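Snack table for the family evening: how we sort and what we still need

The family evening in Clurnell hall is on Saturday, June 3, 2023, and the snack table is again the work of our small kitchen group. Last year we put everything out in one heap and the children took all the sweet things in the first minutes. This year we would like to do it with a little more order.

The packages come from many homes, so they are very mixed. We open nothing before the evening. First we spread all of it on the checked tablecloth, the blue and white one, and look at what we have: foil bags in blue, pink, lime green and yellow, some with Chinese writing on the label. Then the salty things go to one side and the sweet things to the other side.
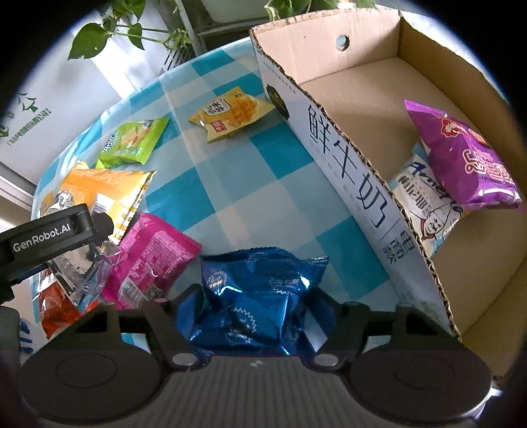

Rizwan Bukhari asks that everybody who brings snacks also writes on a piece of paper what is inside, in English, if the package is in another language. His younger son cannot eat peanuts, and he would prefer to read one list and not 19 small labels.

We think this is a good request and we will do it for all the bags. Please put the paper together with the package, using a rubber band. Tape is not so good – it tears the foil when you pull it off. If you are not sure about the ingredients, write "not sure" and we will keep that package on a separate plate, far from the others.

Another point is the date. Some packages have it on the back, near the barcode, and some have it on the top edge where the bag is closed. Please check it at home before you come. In August we had to throw away two full bags from the cupboard, and it was a pity. 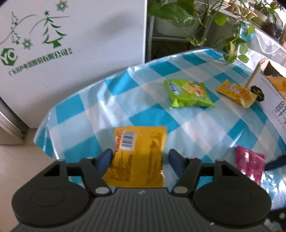 Yellow packet with the back side up, on the checked cloth.

We still need napkins, paper cups and more salty snacks. You can leave them in the Mullstead Road kitchen, on the low shelf, or give them to Florêncio Bettencourt before the evening starts. The tablecloth will be wiped and folded afterwards – please do not put it in the washing machine.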